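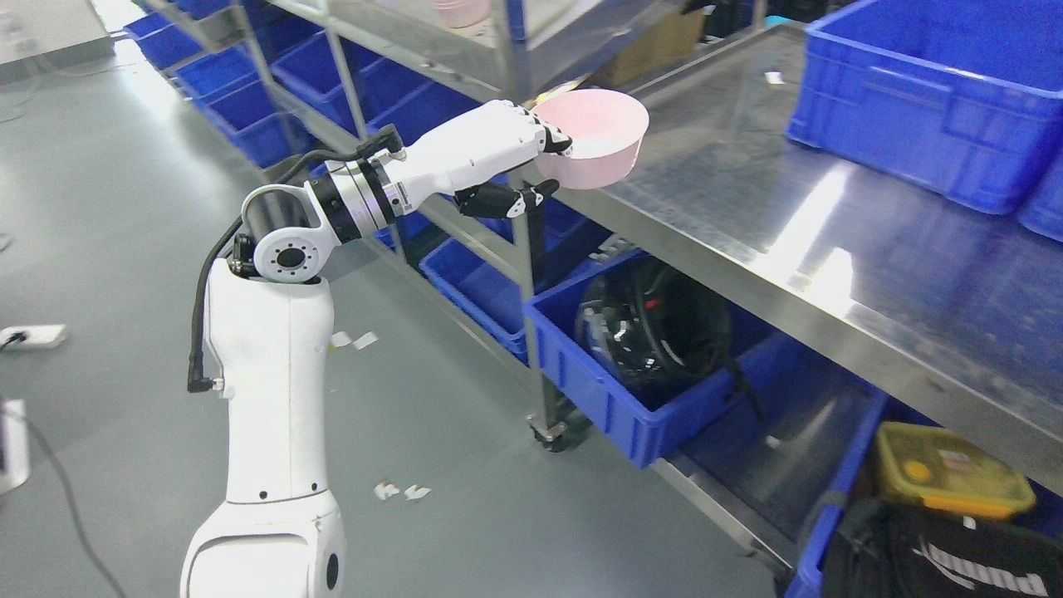

From: Aisyah Pangaribuan
To: bench-practice list
Date: 23 Dec 2021
Subject: Re: Table rules for arm work, draft 3

Hi all,

Thanks to Thodoris for finally putting the draft somewhere we can all poke at it. I read it on the train and then again at my desk with a sandwich, and I have opinions (sorry, you knew I would). Quoting the part I want to argue with:

> Thodoris Margaritis wrote:
>
> 4.1 The work surface shall be clear of all items not named on the task sheet.
> 4.2 Personal items shall not be kept at the station.
> 4.3 Cables on the arm shall be dressed so they cannot catch on the table edge at any point in the planned motion.
> 4.4 The floor inside the line shall be swept at the start of each shift.
> 4.5 The operator shall keep one hand at the stop whenever the hand is closing on an object.
>
> I'd like these to be "shall" and not "should". Leonidas thinks 4.2 is too strict. Please shout before the break if you agree with him.

OK so, shouting. I'm with Leonidas on 4.2, and I'd go further and say 4.1 and 4.2 are really one rule that got split in half and came out wrong both times.

What do we care about? We care that the arm doesn't hit anything, that nothing tips onto anything, and that the bowl or cup or whatever is where the task sheet says it is. A thermos on the table is a real problem for all of those. It's tall, it's heavy when it's full, and it sits right about where an elbow wants to swing if somebody changes the approach angle. A bag in a bin on the lower shelf is a problem for none of them. But the draft treats the two exactly the same, and when a rule bans the harmless thing along with the bad thing, people shrug and ignore the whole line. I watched this happen at Pladgate. We had a "no personal items" sign on every bench and under every single sign there was somebody's lunch.

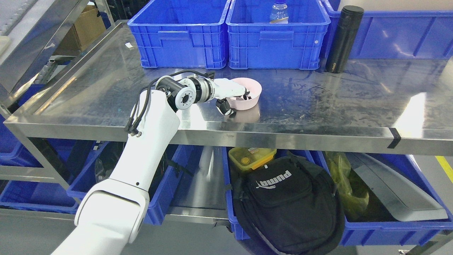
So my suggestion for 4.1 is something like: "Nothing stands on the work surface during motion except task objects and fixed storage. Drinks go below the tabletop or outside the line." And 4.2 becomes: "Bags and food may be kept in a closed or deep bin on the lower shelf, so long as no strap hangs out." Straps are the bit I'd fight for. Casters love straps.

While we're on storage — can we please say what "fixed" means? Crates along the back of a table are fine by me, I'd rather have them there than be walking across the line every time I need a spare bowl. But an empty crate slides if you look at it funny, and on steel it slides even more. Sekar's crew at Harahap put a lip and a strip of grippy mat behind theirs and it cost next to nothing. I'd ask for that, or a clamp, or simply a taped outline so you can tell at a glance that a crate has wandered.

4.3, yes, totally, keep the "shall". I'd only add that somebody has to run the full motion slowly with no object and watch the loop at the wrist the whole way through. A cable can look lovely at home position and then do something awful at full reach. We do a slow run at 7 percent speed, which is boring, and it's caught two snags this year that I know of.

4.4, I think start of shift isn't enough. Little bits of paper and tape backing build up all day, and they end up on the tabletop as well as the floor. A scrap under the rim of a bowl is enough to tip it a hair, and then you spend an afternoon blaming the grasp planner. Could it say "at the start of each shift and at every object change, floor and tabletop"? It takes 90 seconds. Wipe the steel while you're there, too. Streaks and glare make the depth readings go strange, or at least they do with ours.

4.5 is the one I'm least sure about. I like it for new people. For someone on their hundredth pick of a plastic bowl it's going to get skipped, and then we have a "shall" that everyone knows is pretend. Aušra, didn't you have wording on this from the Hustix trial? I remember it being tied to the grip force limit and not to the person's experience, and that seemed smart to me. If you still have it, would you send it round?

One more and then I'll stop. There's nothing in section 4 about the near edge of the table. We pick very close to the front lip because that's where the reach is best, and that means a dropped bowl goes on the floor, inside the line, and somebody's instinct is to lean in and grab it. I'd like a plain sentence saying you stop the arm first, every time, even for a bowl. Happy to draft it.

I'm off until the new year from tonight, but I'll check mail now and then. If we want this out to the member sites by March, I can take comments on 4.1 and 4.2 and turn them into clean text in the first week back.

Aisyah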